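Vurkalville Life > Neighbors > Home and Hearth

Keeping house for other people, and then for yourself

She has cleaned houses in Vurkalville for long enough that she has stopped giving people the number of years, and when I ask, she waves the question off and pours the coffee. We are at her kitchen table on a gray January morning, a little after nine, and I have come to talk about dust.

"Everybody wants to talk about dust in January," she says. "The heat is running, the windows are shut, and the sun comes in low and shows you everything. In July you have just as much of it and you're out on the porch, so who cares?"

She grew up over her aunt's fabric shop on Briditz Street, a place called Najjar that sold lace and upholstery cloth, and she learned to clean there, among the bolts. Lint got into everything (the cash drawer, the sugar bowl, once a birthday cake), and her aunt went over the shelves every evening before supper with a damp cotton rag. "Damp, so you could barely feel it. She'd hold it to my cheek to show me. If it left my face wet, I had to go wring it again."

These days she looks after 7 houses, most of them up the hill in the Bima neighborhood, and she does them all in the same order: top shelves first, then tables, then the floor last of all. I confess that I vacuum first and dust afterward, and she laughs so warmly that I don't mind a bit. "Well, honey, then you get to vacuum twice!"

What she likes best are bookcases, and she is happy to stay on the subject through a second cup. One of her clients owns 1008 books, every one of them written down in a ledger, and wants them taken out and wiped along the top edge each spring. It takes her 3 days. She holds each book shut tight and strokes away from the spine, and she admits she reads a page here and there. "I'm paid by the job, so that's my own time I'm wasting."

She is less strict about tools than I had expected. A rag is fine, an old sock is fine, and a fluffy duster is fine too as long as you take it outside and shake it before it gets full.
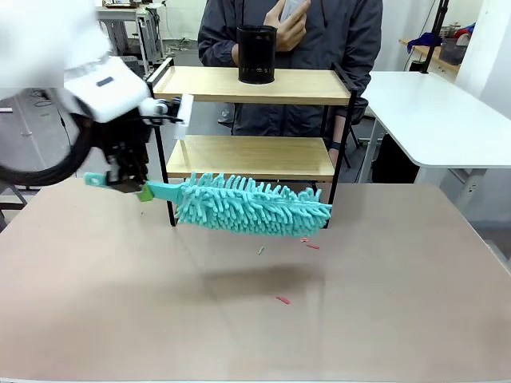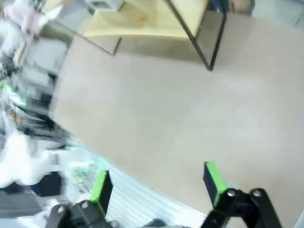 My sister, who read this before I sent it in, wants it known that a damp rag ruined the finish on our mother's piano, and that she would use a dry cloth on anything with a shine to it, whatever they did on Briditz Street.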